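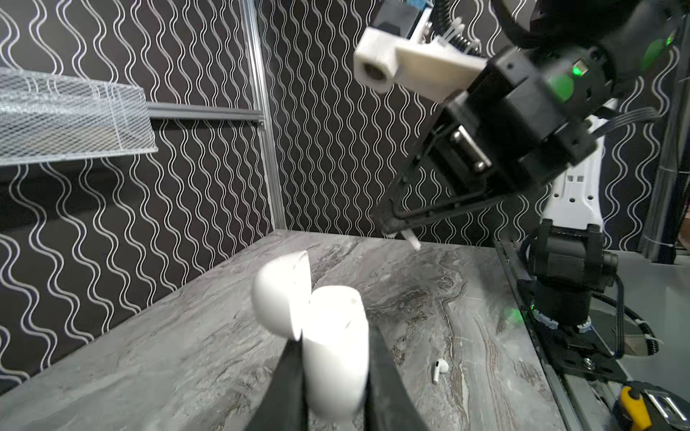 The Amatier travel policy pays for medical transport home only when the treating doctor signs the transfer form before the flight is booked. Two members had claims refused last October on that point alone. Personal items fall under a separate section with a limit of 200 per item, and the insurer treats a set as one item. A white earbud lying beside its open charging case is one item under that rule, so losing the single earbud is a claim for part of a set, and the 100 excess is taken off first.

On 27 May 2018, Ismail Hamdy wrote:
> Does the group policy cover a relative who flies out to
> stay with a patient in the hospital? The Tranholm desk
> told me yes, up to 1,000, but the booklet has nothing
> under that heading. I also need to know if the five-day
> notice period runs from admission or from diagnosis.

Yes to the first. It is in the booklet under "Additional persons", section 5, and the limit of 1,000 covers the fare and lodging together. Meals are excluded. The relative must be named in writing before departure – an email to the Tranholm desk is enough, but keep the reply.

The notice period runs from admission. If the patient is moved to a second hospital it does not start again. The Trarkthorpe branch read this differently last year and has since corrected its own guide, so discard any copy that mentions diagnosis.

I do not have the rules for existing conditions in the new booklet. Min has the draft wording and I have asked for it. Until it arrives, declare everything on the form, including conditions that are stable under treatment.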